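Hisell is looking for people to pick holes in a rulebook

Paid review panel, part-time, remote with two visits

Posted 19 August 2019

We have a draft code of practice for robots and gripping tools that handle things in people's homes. It is 154 pages long, it took 2 years to write, and we are not sure it is any good. We want to pay people to tell us where it falls down before anyone starts quoting it in a sales brochure.

If you have read many documents like this, you know the usual trouble. A clause says the operator "shall ensure a suitable environment." Suitable for what? Another says grip force "should be appropriate to the object." Nobody could fail that clause, and so it does nothing for the person whose kitchen it is. Our draft has plenty of lines like these. We wrote some of them ourselves, late in the day, to get past an argument.

The draft is called Dafis. It started as a merger of two sets of in-house rules, one from us and one from Ruteck, who build gripping tools and who are paying half the cost of this review. You should know that before you apply. A maker helping to pay for the rules it will be judged by is a fair thing to be suspicious of, and we would like you to be suspicious of it out loud. Ruteck will not see your comments until they are published, and it has no say in who gets a seat. 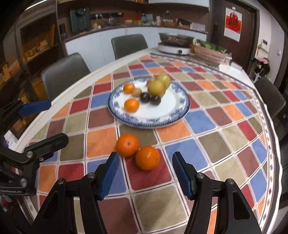 Section 4 deals with mixed objects, and it is the part we trust least. It was written with boxes in mind. Boxes have flat sides and a known weight, and they don't bruise. The draft asks for one force setting per "object class" and then puts all fresh fruit in a single class. Set that against an ordinary dining table, with two oranges sitting right on the cloth and a plate behind them holding mandarins, kiwis, plums and pears, the pears stacked. One setting for the lot? The section also says the work surface should be "plain where practical," and a tablecloth printed in red and orange squares, with an orange standing on one of the orange ones, is about as far from plain as homes get. Either the clause means something and a lot of homes are out, or it means nothing and should go. We would like the panel to decide which, and to give us wording that a tester could use.

Other parts that need hard reading:

Section 2, consent. Who in a home has to agree to the work, and what happens when one person changes their mind halfway through.

Section 6, shared surfaces. The draft has a rule for food and a rule for electrical goods. It has none for a table with both on it.

Section 7, two-handed work. It repeats the one-handed rules and adds the word "both."

Section 9, records. We ask for a log of every dropped or damaged item. We don't say who checks the log, or what a bad one leads to.

Annex B, checklists. A checklist can be filled in by someone who never left their desk. Ours can, and we tested that.

What the work involves

You would read the draft in full, send written comments on at least 2 sections, and join a set of calls in October. There are also two visits to our work site, where you watch tasks being done and try to apply the clauses as written. Comments go into Hurix, our tracking tool. It is clumsy, and you may send a plain text file if you prefer. Every comment gets a written answer, including the ones we turn down, and all of it will be published with your name or without, as you choose.

The fee is $762 per panel member, paid in full when your comments are in. It does not depend on your liking the draft. Travel to the visits is paid on top.

Who should apply

We want people who have had to work under rules written by someone else. That could mean test lab staff, safety inspectors, home care workers, kitchen staff, warehouse leads, insurance adjusters or people who run robots for a living. You don't need a degree or any time on a standards body. If you have served on one, tell us about a clause you voted for and now regret.

We are not looking for general support for automation, or general alarm about it. Please don't send a statement of your vision.

Employees of Hisell and Ruteck can't apply, and neither can anyone who has sold to either firm in the past year.

How to apply

Send us one page. Pick a safety rule from any field that you have had to follow, quote it, and explain what it got wrong in practice - then rewrite it so that two strangers would apply it the same way. Add a few lines on your work and any ties we should know about. A resume is optional.

Use the contact form on the Hisell site and put "Dafis panel" in the subject line. We reply to everyone, and we will send Section 4 on request if you want to see what you are in for first.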